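Shingles shot, second dose knocked me flat

zoia_k
Posted Thursday, 7:22 am

OK so I got my second shingles vaccine yesterday at the pharmacy in Tadilport and wow. First one was just a sore arm. This time I had chills all night and my temp hit 101! Anybody else get it worse the second time? I'm supposed to work tonight and I can't even lift my coffee.

EusebioR
Same here last October. Out for a day and a half, then totally fine. Drink water, take whatever you normally take for a fever, and call in sick. I spent mine on the couch.

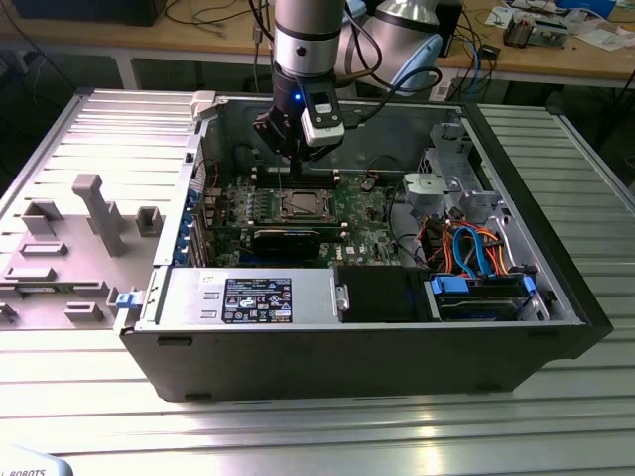

PC on its side, memory slots and empty processor socket

colleen.gill
Mine was the FIRST dose, second was nothing. I don't think there's a rule. Did they tell you to wait the full two months? I waited five and my doctor was fine with it.

Wafula_O
I'd skip the fever pills unless you're really miserable. The fever is your body doing its job.

EusebioR
Disagree, Wafula. My nurse said take them if you feel lousy, just don't load up before the shot.

zoia_k
Took two and slept till noon, down to 99 now (still called in, sorry boss). Arm is red and hot though, is that normal?

colleen.gill
Mine was for three days. If it keeps spreading call the pharmacy.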